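Cabin Evacuation and Carried Items: Observations from Four Turboprop Trials
Section 2. Background and method

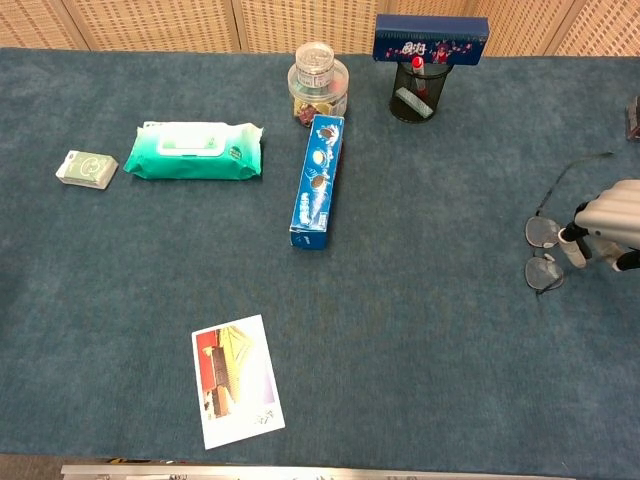

Vol. 4, No. 2, p. 55

Figure 1. Small packaged items, including wet wipes, on a felt-covered table.

2.1 Background

Accident reports on small passenger aircraft often mention that people stop to collect belongings before they leave the cabin. Most of the published work deals with large jets, where the aisles are wider and there are more exits to choose from. Regional turboprops have had less attention. On these aircraft a single person reaching up to a locker can hold up everyone behind them, and smoke from a fire near the wing root may reach the rear rows quickly.

The trials at Garness were set up to look at this delay. They did not try to copy any particular accident, and the results should not be read as a comment on one.

2.2 Cabin and participants

We used the fuselage of a retired turboprop kept at the Garness training ground. It had 55 seats and two usable exits, one forward on the left and one at the rear. The overhead lockers worked normally. Seat belts were replaced in March, as several of the old buckles were stiff and would have affected the timings.

Participants were recruited from the towns of Mostyn and Wuvton. Anyone who had worked as cabin crew was left out. Each person took part in one trial only, so that no group knew the route in advance.

2.3 Procedure

Four trials were run. In two of them, the crew gave the standard command to leave everything behind. In the other two, the command was to get out, with no mention of bags. Theatrical smoke was released from the rear galley before the command was given. Timing began with the first word of the command and ended when the last participant had both feet on the ground.

Movement in the aisle was logged with the Tretilari software, which marks each stop and its length. Stops were then checked by hand against the cabin recordings. A stop was counted as item-related only if the participant touched a locker, a seat pocket or the space under a seat.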